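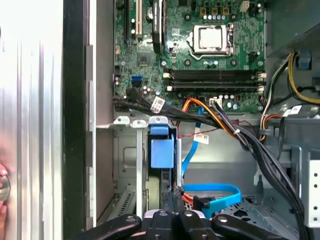 Progress report on the Kalley bench project
Prepared by the Plesstead workshop for the Kaijage fund
13 Aug 2024

Hello again to everyone at Kaijage, and thank you for your patience, as this report has come out longer than the last one (they always do, once we get going). You asked us to spend less of it on the equipment and more on what the work is like now for the people doing it, and we were glad to be asked.

When we wrote to you in May the arm had only just been bolted down at the end of bench two and was mostly opening and closing its gripper on nothing. Since then it has been on real machines every working day. The desktops come to us from the Murance contract with everything still plugged in. Up to the end of last month we had taken in 1,657 of them, and 966 have gone through the Kalley bench. The rest were done by hand in the old way, partly to keep up with deliveries and partly to keep our hands in, so to speak!

The way the job is split has changed a good deal from our first plan. We had thought the arm would do the whole strip-down and a person would stand by. In practice a person opens the case, takes the side panel off and has a proper look, and then the two of them share the rest. The arm is good at repeated reaching and lifting once it knows the model of case. It is poor with cables. A cable never lies in the same place twice, and the flat SATA ones in particular will slide off a finger just when you think it has them. Power connectors with a latch are still a job for a thumb. So our people do the unplugging and the arm does more of the lifting out, and that has settled into quite a nice rhythm.

For the 12 people on the bench team the biggest change is in their wrists and shoulders. Several of them used to finish the afternoon rubbing their hands, and they tell us this happens a lot less. Two of the team have learned to teach the arm a new case, and they now do this without calling the supplier, which pleased them very much and us too. Their pay grade has been moved up to match.

It hasn't all been easy, and we would rather you heard it from us. Some of the team miss working side by side and chatting, as the new layout puts them further apart, and one or two felt watched by the cameras for the first few weeks. We have moved the benches closer together and agreed in writing that recordings are used for the arm and never to judge anybody's speed. No hours have been cut, and the promise we made on that still stands.

On money, we have spent a little under what we planned on fittings and rather more on training time. There is roughly 4,000 left in the equipment line, and we would like your permission to move it over to training, so that two more people can learn to set the arm up before winter.

Next we will be trying a simple clip to hold loose cables back while the arm works, which was the bench team's own idea. We will let you know how it does. You are always welcome to come and see us at Plesstead, and if you can manage a morning, that is when the bench is busiest.

With warm thanks from all of us,
The Plesstead workshop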